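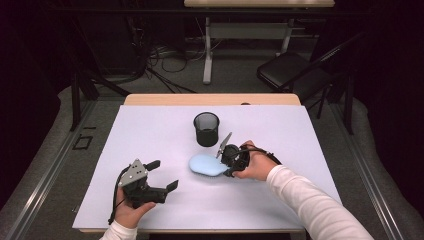 Lorkcombe Shared Office, tenants' meeting, August. Item 1, desk supplies and cleaning. Katia Marras took the chair and Saoirse Lenihan kept the minutes. The chair opened with the Trastby proposal to give every work table a pale board, a mesh container and a sponge, at a cost of 300 for the first order. Saoirse asked what problem this was meant to solve. The reply was that the tables mark easily and people leave pens all over them. She said a black mesh cup standing in the middle of a board, with a light blue sponge next to it, takes up the part of the table most people want to write on, and she would like to see it pushed into a corner before anyone calls it tidy.

The chair said placement could be left to each tenant. Saoirse said that was how we got the present mess.

Mesh containers. Daretti quoted for 44. We have 12 tables. The chair explained that the price per piece drops at that quantity. Saoirse asked where the other 32 would live and got no clear answer – the supply closet was mentioned, and the supply closet is full. There was also a question about whether the things are meant for pens or for trash, as the wording in the proposal allows both. Agreed: pens only, and the wording to be fixed. Agreed: order 12.

Sponges. Lapiņa claims 50 wipes per sponge before it needs replacing. Saoirse did not see how anyone could know that and asked for it to be left out of the notice to tenants. Agreed. Whether a sponge should sit on the table between uses was discussed at some length. The chair is in favor, on the grounds that people will not walk to the sink. Saoirse expects rings on the boards within a month. Not settled.

Boards. No objection to the color, though it will show coffee. The rounded table edge stays uncovered on the far side, so crumbs will go where they have always gone, onto the gray carpet. The chair to ask Trastby if a larger size exists. Saoirse wished it noted that larger boards will cost more and that the proposal says nothing on who cleans them.

Item 2, carpet cleaning. Held over – the quote has not come in.

Actions
Marras: revised order to Daretti, board sizes from Trastby.
Lenihan: notice to tenants, supply closet to be cleared before delivery.

Meeting closed at 4:40 p.m.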